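Print | E-mail

August
Progress report, prepared by the Tondik workshop group

Tondik handheld grippers: second report to the Tresila small build fund

This report covers work since the first payment. It describes the state of the two-gripper build, the money spent, the problems still open and the plan for the last part of the grant.

1. Status

Both handheld units are assembled and in use. The first was finished before the last report. The second was built in the shared workshop on Bondarchuk from the same drawings, with two changes: the hole for the pivot nearest the fingertip was reamed after printing, and the cable exit was moved to clear the grip. The cable on the second unit still needs a proper clip.

Fingertip pads were replaced on both units. The earlier pads were too hard and let light, smooth objects slide out when the fingers closed past a certain point. The present pads are blue and are glued on. Glue life is not yet known.

2. Recording

The fund agreed to 200 recorded pick-and-place runs with household objects. The group has logged 597 attempts, of which a little over half were kept. Most rejected runs were lost to clock drift between the two units. The drift was traced to a setting in the logging script and has been corrected.

Object sets are now changed between sessions. Sets of rigid blocks gave clean logs but said little about how the linkage behaves under uneven load. Snack packets have been more useful: a flat packet lying on cloth is hard to get under, and a puffed bag changes shape as the fingers close. The current set includes a flat peach-flavor packet, a green pyramid-shaped bag, a slim pointed packet and a small item in a red wrapper, laid out on a purple terry towel. The two units are worked from different sides of the towel.

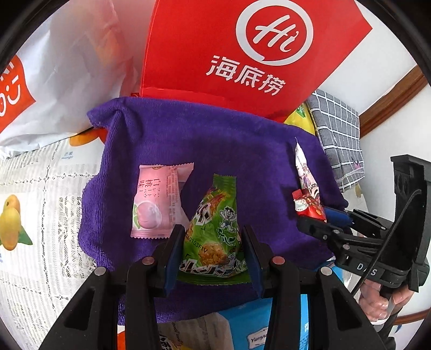
3. Mechanical problems

Play at the pivots. Side play at the fingertip grows with use. On the first unit it reached the limit set in the drawings after 7 sessions. Washers were added and the play dropped, but closing force went up. A bushing will be tried next.

Arm flex. The outer arms twist slightly when only one side of a bag pushes back. The openings in the arms save weight and will be kept. A thicker rim around each opening has been drawn but not printed.

Grip comfort. Long sessions tire the hand that holds the unit. The handle angle will be changed on one unit only, so that the two can be compared.

4. Spending

Spending is within the approved budget. Fasteners and filament came in under the estimate. Cables came in over it, as the first order from Trustberg was the wrong length and had to be placed again. The difference was covered from the line for spare parts. No change to the total is requested.

5. Remaining work

- Fit bushings to both units and repeat the play measurement.
- Print and test the thicker outer arm.
- Record 4 further sessions with soft packaging.
- Release drawings, parts list and logging script.

The motor-driven version named in the application has not been started. The group asks that it be moved to a later grant, as the pivot problem would carry over into it unchanged.

Print this report | E-mail this report

Related items
Tondik handheld grippers: first report
Tresila small build fund: reporting rules
Bondarchuk workshop: bench hours and printer booking
Parts list, handheld unit, revision 4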